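드렘홀름, 객실 및 소규모 연회장용 흡음 커튼 사업 본격화
질렌우드 공장 증설 완료, 4월부터 숙박·교육 시설에 순차 공급

실내 텍스타일 전문기업 드렘홀름(Dremholm)은 숙박 시설과 교육 시설을 대상으로 한 흡음 커튼 제품군 '레네로(Lenero)'의 공급을 4월부터 시작한다고 밝혔다. 레네로는 드렘홀름이 질렌우드(Zullenwood) 공장에 신규 제직 설비를 도입한 이후 처음 선보이는 제품군으로, 객실, 세미나실, 소규모 연회장 등 말소리의 울림이 이용자 불편으로 이어지기 쉬운 공간을 주요 적용 대상으로 한다.

드렘홀름은 그동안 주거용 커튼과 블라인드를 중심으로 사업을 운영해 왔다. 최근 수년간 숙박업계와 교육기관으로부터 벽체 공사 없이 실내 음향 환경을 개선할 수 있는 방안에 대한 문의가 꾸준히 접수됨에 따라, 회사는 내부에 음향 텍스타일 전담 조직을 신설하고 원단 개발에 착수하였다. 개발 과정에는 실내 음향 자문사 키아니(Kiani)가 참여하여 원단의 중량과 조직 밀도, 주름 배수에 따른 흡음 특성을 검토하였다.

아킬 아완(Aqeel Awan) 드렘홀름 대표이사는 "흡음 성능을 갖춘 직물은 두껍고 무겁다는 인식이 강해 객실 분위기를 중시하는 고객사에서 도입을 망설이는 경우가 많았다"며 "레네로는 일반 객실용 커튼과 나란히 두어도 이질감이 없도록 질감과 색상 개발에 많은 시간을 들인 제품"이라고 말했다.
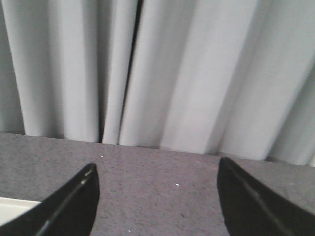
레네로의 색상 체계는 무채색 계열을 기본으로 구성되었다. 색상 선정은 시드라 린드(Sidra Rind) 디자인 총괄이 이끄는 팀이 담당하였으며, 객실 바닥재로 널리 쓰이는 카펫과의 조합을 우선적으로 고려하였다. 밝은 회색 커튼은 같은 회색 계열의 카펫과 함께 배치할 경우 공간이 차분하게 정돈되어 보이고, 세로 주름의 밝은 면과 그늘진 골이 명암을 만들어 단색 원단에서도 입체감을 느낄 수 있다. 디자인팀은 이러한 특성을 고려하여 무늬를 넣은 원단을 이번 제품군에서 제외하고, 향후 고객사의 요청이 있을 경우 별도 주문 방식으로 대응하기로 하였다.

제품은 중량에 따라 3종으로 구분된다. 경량형은 채광이 중요한 객실에, 표준형은 세미나실과 강의실에, 중량형은 연회장과 다목적실에 적합하다. 주름 배수는 흡음 성능에 직접적인 영향을 미치므로 드렘홀름은 모든 제품에 대해 2배 주름을 권장하고 있다. 레일과 부속 자재는 기존 설비를 그대로 사용할 수 있으나, 중량형을 설치하는 경우에는 천장 고정부의 하중을 사전에 점검해야 한다. 점검은 시공 상담 단계에서 현장 실측과 함께 진행된다.

질렌우드 공장의 증설 공사는 9개월에 걸쳐 진행되었다. 회사는 증설과 함께 생산 인력 20명을 신규 채용하였으며, 채용 인력은 제직과 봉제, 검사 공정에 배치되었다. 자와드 라지푸트(Jawad Rajput) 질렌우드 공장장은 "폭이 넓은 원단을 이음매 없이 제직할 수 있게 되면서 봉제 공정이 간소화되었고, 현장별로 치수가 다른 주문에도 대응하기가 수월해졌다"고 설명했다.

레네로의 첫 공급처는 숙박 시설 2곳과 교육 시설 1곳이다. 드렘홀름은 설치 이후 시설 담당자의 의견을 수렴하여 세탁 주기, 주름 유지 상태, 개폐 편의성 등 운영상의 사항을 관리 지침에 반영할 계획이다. 관리 지침은 제품과 함께 인쇄물로 제공되며, 개정 시에는 기존 고객사에도 개정본을 송부한다.

키아니의 포스틴 오아로(Faustine Hoarau) 수석 컨설턴트는 "커튼만으로 모든 음향 문제를 해결할 수는 없으며 천장과 가구 배치를 함께 살펴야 한다"며 "이번 제품군에는 공간 유형별 적용 안내가 포함되어 있어 시설 담당자가 필요한 면적과 중량을 판단하는 데 도움이 될 것"이라고 밝혔다.

원단 견본과 색상표는 드렘홀름 법인영업부를 통해 신청할 수 있다. 견본 신청 시에는 설치 예정 공간의 용도와 천장 높이, 창 폭을 함께 기재해야 하며, 현장 실측을 희망하는 시설은 신청서의 해당 항목에 표시하면 된다. 주거용 제품의 주문과 상담은 기존과 동일하게 각 지역 대리점에서 담당한다.

드렘홀름 소개
드렘홀름은 커튼, 블라인드 및 실내용 직물을 개발·생산하는 기업으로, 질렌우드에 생산 공장을 두고 있다. 주거용 제품과 상업 시설용 제품을 공급하며, 원단 개발부터 봉제와 시공 상담까지 일괄 수행한다.

보도 관련 문의
드렘홀름 홍보팀 시드라 파라차(Sidra Paracha)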